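How I Freeze Corn for the Winter

I do this every June, as soon as the farm stand out on the Breltdale road puts its sign up, and I'm still eating summer corn when it's snowing. It's easy! You need a big pot, a bowl of ice water and some freezer bags.

Shuck the ears and get the silk off (a damp paper towel works great). Trim both ends, and if your pot is small like mine, cut the ears into short pieces. Boil them hard for seven minutes if they're going in the freezer on the cob. For loose kernels, four minutes is plenty.

Straight into the ice water after that, and leave them in there as long as they cooked – longer if the middle still feels warm. I skimped on ice my first year and ended up with mush.

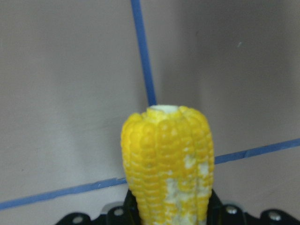
Now dry everything really well. I roll the pieces around on a dish towel and then let them sit while I label bags. If you want kernels, stand a piece on its flat end and slice down with a sharp knife, not too deep, or you'll get tough bits of cob in your chowder.

Spread it all on a baking sheet, freeze for 2 hours, then bag it up and squeeze out the air. My neighbor Youssra Lamrani skips the baking sheet and just whacks the bag on the counter when she wants some corn, so do what you like.

Kernels can go right in the pan frozen. Let cobs thaw in the fridge first, then steam them for a few minutes and go heavy on the butter.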